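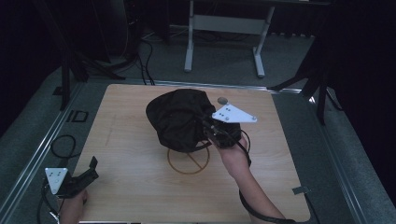

Black bag on the table, Latstead open day, Jun 7, 2023

Got to the Latstead textile mill late, missed the welcome. Straight into the weaving shed, 30 looms, so loud. Maj-Britt Engström took our group round and shouted most of it.

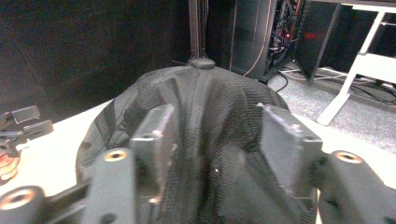 Dye house next. Smelt of vinegar, no photos alowed. They get through 255 cones of yarn a day, over that in November.

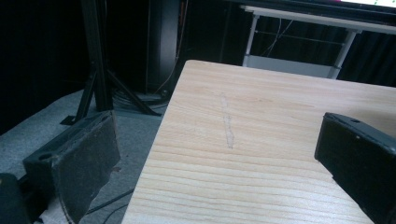 Tea was good, flapjack gone by three. Shop only takes cash. Bus back to Narno every hour, dont trust the timetable.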